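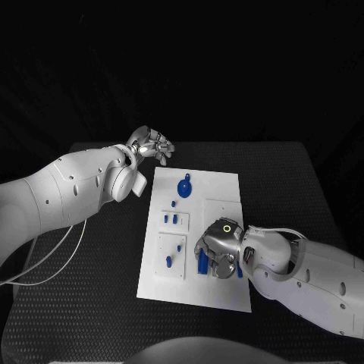
Store owners who tested the new checkout in May kept coming back to one complaint, according to the support team at Grunis: customers were being asked to create an account before they could pay, and a good share of them left at that point. One tester wrote that she had stopped sending people to her own cart page and was mailing them invoices by hand.

Skirnis Checkout 2 is out today, 2019-07-06, and guest payment is now the default. The plugin adds a single-page checkout to WordPress stores that sell downloads, memberships or event tickets. It is developed by Skirnis and supported by Grunis, which also handles licensing and renewals.

Under the old version, a buyer went through a cart page, an account page and a payment page. The new version puts the order, the email address and the card fields on the same page. If the buyer wants an account, a check box below the payment button creates one after the order goes through. Stores that need an account for every order, such as membership sites, can switch the old behavior back on under Settings – Checkout – Accounts.

The release also changes how tax is worked out. The rate used to be looked up when the order was submitted, so the total could change on the receipt. It is now looked up as soon as the buyer picks a country or enters a ZIP code, and the total on the page is updated before the card is charged. Rates can be typed in by hand or loaded from a CSV file. The file can hold up to 1000 rows. Stores with longer tables should split them by country.

Card payments run through Silto, the payment add-on that has been sold separately until now. Silto is included with every Skirnis Checkout license starting with this release. Customers who already bought it do not need to do anything, and their existing keys will keep working until the renewal date. After that the add-on will renew as part of the main license and will no longer appear as a line of its own on the invoice.

Other changes in this version:

Coupon codes can be limited to a product category.
Receipts can be sent again from the order screen.
The checkout page is translated into 16 languages.
Failed payments are written to the order notes, with the error returned by the gateway.
The shortcode for the old cart page still works but is marked as deprecated.

Developers should note that two filters have been renamed. Both old names will go on working through the next major release and will write a notice to the debug log when they are called. Themes that override the checkout template need to copy the new template file into the theme folder, as the old one has no place for the tax line. The Hennessy theme was updated last week and needs no changes.

Skirnis Checkout 2 requires WordPress 5.0 or later and PHP 7.0 or later. Sites on an older version of PHP will not be offered the update and can stay on the previous release, which will get security fixes for two more years.

The update is free for anyone with an active license and can be installed from the Plugins screen. Grunis recommends making a backup of the database first – the update adds a column to the orders table, and large stores may see a short maintenance message while that runs. Settings, coupons and past orders are kept.

Setup instructions and the full change log are in the documentation section of the Skirnis website. Press questions and requests for a review license can be sent through the contact form on the same site.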